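Omnibus e-book editions: broken contents and locations
Ebook Formatting and Conversion > Fiction > Series and box sets

plason_reader
24 Apr 2022
I have the four-book Skonstead romance bundle, the one that collects the first two Harbour titles with a Christmas novella and a standalone. The contents page lists the four titles but none of the chapters. Tapping the third title lands 17 screens into the book, past the dedication and the opening. On the device it runs to 3,391 locations. Is this a fault in the file or in my reader? Other bundles behave.

Emilian Chiriac
Fault in the file, almost certainly. Single titles get merged by script and the anchors are carried over from the separate editions. If two books both use "chapter01" as an internal name, one gets renamed and the links to it are not always updated. Check whether the second title opens properly.

plason_reader
Second title opens where it should. Fourth does too. Only the third is wrong, and the novella's epilogue has no heading at all — it runs straight on from the last chapter after a blank line.

Stevens
I don't agree that it is a naming clash. A clash would normally send you to the wrong book altogether. Landing late in the correct book suggests the anchor was placed after the front matter and then the front matter grew. Publishers add a "Dear Reader" letter to reissues and don't touch the links.

Emilian Chiriac
A letter does not take up 17 screens.

Stevens
It does at a large font size. What size is the OP using?

plason_reader
Second largest. At the smallest setting it is fewer screens, but still past the first page of chapter one, so the letter can't be the whole of it.

Costel Bălan
Two separate matters here. The missing chapter list is a choice: many romance bundles give only the title level because readers go through them in order. The misplaced link is an error and should be reported. Quote the location number, as the screen number changes with every font setting and support can't use it.

I went through my own copy of the same bundle, bought from Sirden in September. Mine ends at 3,082 locations, and the third title opens on the dedication. The epilogue has its heading. The copyright page is worded the same as in the retail sample, so the text was probably corrected or cut without a new edition statement. If yours is the longer file, look at the end of it first. There may be an excerpt from another series that mine doesn't have. 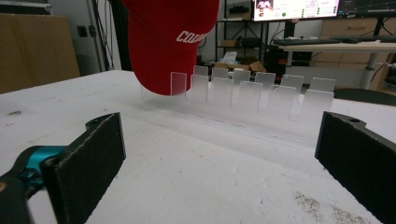

Stevens replied that an excerpt at the back would have no effect on a link in the third book, and that comparing totals between two shops proves very little when each counts locations in its own way.

Costel Bălan
Agreed on the totals. The heading is the better test. It is present in one file and absent in the other, and that has nothing to do with how the shop counts.

plason_reader
Checked the end. There is an excerpt, three chapters of a Regency. The epilogue still has no heading after I deleted the book and downloaded it again.

Emilian Chiriac
Then you have the older file and the shop is still serving it. Ask them to push the update. Deleting and downloading won't help if their copy is the old one. I still think the internal names clashed, by the way — a rename could lose a heading as well.

Stevens
It could lose a link. Headings are in the text and a rename leaves them alone.

plason_reader
Reported with the location number and the first line of the epilogue. The automatic reply gives it 40 working days. I've bookmarked the start of book three by hand in the meantime.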